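Pasture board at Prukham or stall at Flokden – which would you pick?

fjatoi
I need to move my mare by the end of June and I'm down to two barns. She is a 15-year-old Connemara cross, 16 years under saddle if you believe her old papers, so don't trust the papers. Prukham is pasture board with a run-in shed, $600 a month, hay included. Flokden is a stall with four hours of turnout and costs almost twice that. I ride after work, usually at 7 p.m., and only Flokden has lights. 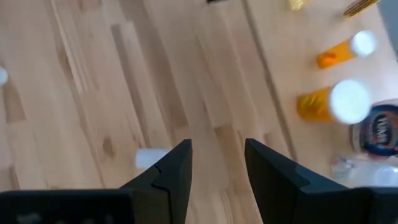
Lilian Mosoti would go with Prukham. She kept two geldings there and says they came in sound and calm every spring. You can ride in the morning in winter.

pillay_tack
I disagree. The lower field at Prukham turns to mud by November and the gate is the worst part. Mine lost three shoes there in one season. Flokden is dull but the footing is good.

fjatoi
Is the mud all over or just at the gate? She goes barefoot behind.

pillay_tack
Gate and shed. The top is fine, but they feed at the gate.

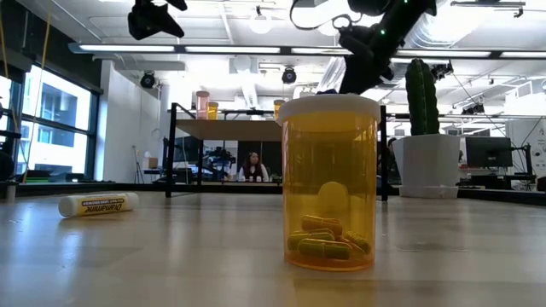

Re: What to ask before you sign

fosetti2037
Ask both places who calls the vet if you can't be reached, and get it in writing. Ask how many horses share the hay too. An older mare at the bottom of the herd can drop weight fast and you won't see it under a winter coat.

I'd also ask for a one-month trial. Flokden gave me one – they don't advertise it.

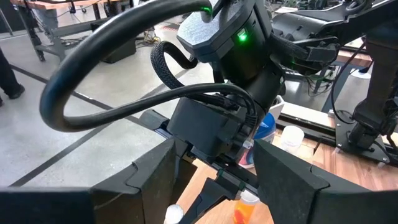 Prukham might do the same if you pay the month up front. Go at feeding time and watch who gets chased off.

pillay_tack
Agree on the trial. Still wouldn't pay for that gate.

fjatoi
Thanks, all. I'm going to see Prukham again at feeding time and will ask Flokden about the month.

Faisal Jatoi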